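Teodoro Cervantes keeps his packing notes in a ring binder with the name of his company, Clodmont, taped along the spine. The binder has 12 tabs. The one he opens first is labeled "Kitchen, fragile," and it is the thickest.

Clodmont packs households for storage and for moves between apartments. Cervantes has trained its packers for 19 years, and he agreed to talk in September, when the lease season had eased and he had time to sit down. He speaks slowly and corrects his own wording.

"A kitchen is hard because the items don't share a shape," he says. "Books are easy. Books are bricks. In a kitchen you have a ladle, a stack of bowls and a glass lid, and each of those fails in a different way."

By "fails" he means breaks, chips or scratches, and he treats these as separate problems. Breakage comes from a load placed on a weak axis. A dinner plate laid flat carries the weight of everything above it across its unsupported center, so Clodmont packs plates on edge. Chipping comes from contact at a rim. Scratching comes from movement, usually over many miles, between two surfaces that were never wrapped separately.

"If a plate is scratched, the wrap was short," he says. "If it's chipped, the wrap was fine and the fill was short. I can usually tell which packer it was."

His method starts with sorting. Items are set out on a clear surface by height, with the tall ones at the back, and no carton is opened until the sorting is done. Cervantes is strict on this point. New packers want to fill a box as soon as they see a box, and he spends most of the first two days stopping them.

The carton itself gets a base layer of crumpled paper, pressed down by hand until it pushes back. He prefers plain newsprint to bubble wrap for most dishes. Bubble wrap loses air under load, he says, and people trust it more than they should. Paper that has been crushed once and opened again holds its volume better than a fresh flat sheet folded over. 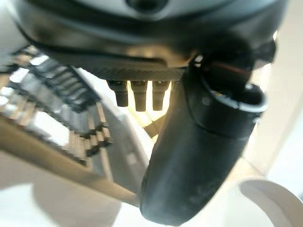 Glasses go in upright, stems wrapped before bowls, with the heavier ones lower. Mugs are packed on their rims with the handles turned toward the middle of the carton. The handle is the part that takes a side impact worst – Cervantes would sooner see a mug wrapped badly and oriented well than the reverse.

"The outside two inches of a box belong to the truck," he says. "Put nothing there you care about. Fill it with paper or dish towels."

He has opinions on cartons too. Clodmont buys from two suppliers, Dernus and Kuo. The Dernus carton has a stiffer wall and is used for plates and cast iron. The Kuo carton is lighter and has better hand holes, and it goes to pantry goods and plastic containers. He does not like mixing them in one stack, as the footprints differ slightly and the upper box ends up bearing on the middle of the lower lid.

Weight is the rule customers break most often when they pack for themselves. Cervantes sets a limit of 20 pounds for any carton with glass in it. A heavier box gets set down harder at the end of a long carry, he explains, and the bottom layer absorbs that. He checks with a bathroom scale and sees no reason to buy anything better.

Labels go on two adjacent sides and never on top, where the next box will cover them. The label gives the room, the shelf and one item that will be wanted early, such as the kettle. The shelf was a later addition, borrowed from a storage outfit called Flernatero, where he worked before Clodmont. "They wrote down where the thing came from," he says. "Unpacking went faster, even when the new kitchen had a different layout. People remember their shelves."

Asked what he still gets wrong, he turns to a tab near the back of the binder, marked "Lids." Glass lids have a knob in the center and a metal rim at the edge, and they nest with nothing. He has tried them flat, on edge and inverted inside their own pots. The current page says inverted, with a folded towel under the knob. The older instructions are crossed out but still legible.

"Inverted works if the pot is deep enough," he says. "For a shallow pan I put the lid on edge with the plates and leave extra paper on the knob side. I'm not satisfied with it."

He writes something in the margin, closes the rings and puts the binder back on the shelf above the tape.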